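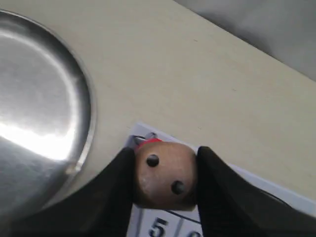 Levente Bíró wrote in after the July issue to say we had the co-supervision rules wrong, and that if anyone in the grad school reads the newsletter before deciding on a second advisor they will get a nasty surprise in year three. Fair enough. He is right on two points out of three, and the third depends on your department. So, corrections and a bit more, quickly, before teaching starts.

First point. We said a second advisor can be added at any time before you submit. Not so. The cutoff is the end of your fourth semester. After that you need a letter from the program director and a new thesis plan, and the new plan goes back through review like the old one did. Levente had to do this. Took him eleven weeks, over a summer, with two of the three reviewers away.

Second point. We said the outside advisor does not count toward the exam board. They do now. The old rule kept them off, the new rule lets them sit but not chair. If your board was approved under the old rule you keep the old board unless you ask for the change in writing. Email counts as writing. A chat message does not, someone tried.

Third point, where we disagree a little. Levente says co-supervised students always have to file the joint progress report. In chemistry and in linguistics, yes. In history the two advisors can each file their own, and the office staples them together (their words). Ask your own coordinator and not the person at the next desk.

The form itself. It moved over to Clullix along with everything else, so the old PDF is dead, please stop sending it. Log in, Supervision tab, "Change or add." Scroll past the part on funding even if it looks required – it only applies to the Erdős exchange students and you can leave it blank. Summary box takes 200 words and cuts you off without any warning, so write it somewhere else first and paste it in. Both advisors get a link by email. The link dies after ten days. If one of them is on fieldwork, wait till they are back before you hit send, otherwise you start over.

A few people asked if a second advisor is worth it at all. Khairul Rondonuwu finished in the spring with one advisor here and one at Ammont and says he'd do it again but would get the two of them in a room (or on a call) much earlier. He spent most of his second year passing comments back and forth between people who had never spoken, and they wanted differnt things from chapter two. One wanted it cut in half. One wanted more maps. In the end he wrote a one page note on what the chapter was for and made them both sign off on it. Would have saved a year if done in month one, his words again.

Others were less keen. Two advisors means two sets of holidays, two reading speeds, and in a small field they may both be busy with the same conference the month your draft is due. If you only need help with one method, a consulting member on the committee is less paperwork and you can ask the same questions.

Travel money, since it came up in four seperate emails. You can claim up to 449 per academic year to visit an outside advisor. Receipts within 30 days of the trip. Train and lodging are fine, meals are not, and neither is the extra night because the flight was cheaper. The Sketow fund can be added on top for first trips only, flat 100, short application, usually a quick answer.

Drop-in hour for any of this is in room 405, starting 02/09/2021 and then weekly, noon to one. Bring your student number and the name of your coordinator. Bring your draft plan if you have one, printed, the projector in there is still out. No sign-up.

Still waiting on an answer about whether part-timers get the fourth semester cutoff or a later one. The handbook says "pro rata" and stops there. Have asked twice. Will put it in the next issue if we hear, and if you are part-time and got an answer already, forward it to us please.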